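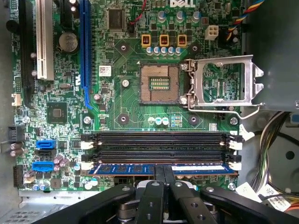
Care of model cars between meetings: workshop guidance for members

Reading time: 10 minutes

The Skellgate Model Car Association issues this guidance to all members who keep a radio-controlled car at home or in the club workshop at Plirkemcombe. It applies to electric and nitro cars alike except where stated. Members new to the hobby are advised to read it alongside the manual supplied with their kit, and to follow the manual wherever the two differ.

Cleaning after a meeting

Cars should be cleaned on the day they are run. Clay and damp grass set hard in the suspension arms overnight, and the scraping needed to shift them does more harm than the racing did. Remove the body shell and wheels first. Use a soft paintbrush on the chassis, then an old toothbrush around the hinge pins and the drive cups. A blunt wooden skewer is suitable for the corners of the chassis plate.

Water should be kept away from the receiver, the servos and, on electric cars, the motor and speed controller. A cloth wrung out in warm water with a little washing-up liquid is sufficient for the shell and the outer faces of the arms. Compressed air may be used at low pressure, but must never be aimed directly at a bearing, as it drives grit past the seals. Eye protection is required whenever the workshop air line is in use.

Wheels and tyres are to be dried standing on edge, away from radiators. Foam inserts hold water for longer than most members expect. Where the wheel has a breather hole, place the hole downwards and leave the wheel until the next day.

Bearings

Spin each wheel bearing by hand with the wheel removed. A bearing that feels rough should be taken out and rinsed in bearing cleaner, dried on kitchen paper and given one drop of light oil. If it remains rough it should be replaced. Members sometimes move a worn bearing to a less loaded position on the car. The Association does not recommend this.

Bearings in the clutch bell of a nitro car run hot and should be treated as consumables. Keep two spare pairs in the pit box.

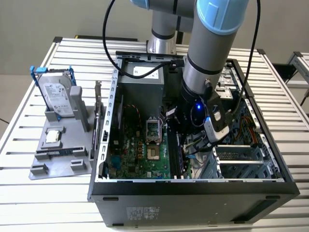 Shock absorbers should be rebuilt at a bench and never on the knee or on the tailgate of a car. Drain the old oil into a jar, wipe the piston and shaft with a lint-free cloth, and inspect the lower seal for nicks before refilling. Kang silicone oil is stocked at the workshop counter in the common weights; members using another make should not mix the two in one body. Fill to the brim with the piston at the bottom, work the shaft slowly until the bubbles rise, and allow the unit to stand upright for ten minutes. The choice of surface matters a great deal at this stage. A slatted aluminium bench top, like the white one under the computer tower, is strong and easily wiped, but small clips and O-rings will find any gap or groove, and a towel or rubber mat should be spread over it before work begins. It is also good practice to lay larger items flat on their side while they are open, as has been done with the tower. A chassis resting on its side plate or propped on its wing will generally fall at the moment a screwdriver is applied.

Screws and threadlock

Metal-to-metal screws require threadlock. Screws passing into plastic do not, and some grades will make the plastic brittle. Apply a small amount to the thread only, wipe off the surplus, and leave the car overnight before it is run.

Hex drivers with worn tips are the chief cause of damaged screw heads. The tip may be ground back square once or twice, after which it should be replaced. Loan tools from the workshop are marked with yellow tape and are to be returned to the board before the building is locked.

An egg box or ice-cube tray is a cheap and effective store for screws during a strip-down. Place the screws in the order in which they are removed, and work backwards through the tray on reassembly.

Gearboxes and differentials

Differentials should be opened at the end of the season and at any time when oil is found on the outside of the case. Count the shims as they come out and note which side each belongs to. When refilling, stop just short of the top of the gears to leave space for expansion. Replace the gasket each time; a reused gasket will usually leak by the second heat.

Batteries and charging

Lithium packs must be charged in a suitable fire-resistant bag on a non-combustible surface, and must be attended throughout. Packs that have swollen are not to be brought into the building. They should be placed outside in the lidded bin provided and reported to the officer on duty.

The Irnow chargers in the workshop may be booked in advance. Members should check the cell count on the screen before pressing start, even where the previous user had the same type of pack. For storage of more than a week, use the storage setting and keep the packs in a cool, dry room.

Nitro fuel

Fuel tanks are to be emptied and the engine run dry before the car is put away. A few drops of after-run oil in the carburettor and the glow plug hole will protect the bearings. Turn the flywheel by hand to spread the oil. Fuel must remain in its original container with the cap tight, and may not be stored in the club lockers. There are 67 lockers, and the rule applies to every one.

Faults and loans

Damage to workshop equipment should be recorded on form 2328, available from the rack beside the door. Requests for loan tools during May should be made early, when demand is at its highest.

Comments (4)

pitlane_gran
The ice-cube tray is excellent advice. I use one with a lid so that the cat cannot help.

Mudflap
Does the ten minutes standing time apply to thicker oils? I find that mine still have bubbles in them and usually leave them for an hour.

Skellgate Workshop Desk
Thicker oils may be left for longer. An hour will do no harm.

tenthscale
Please could the yellow tape on the 2 mm drivers be renewed, it has come off most of them.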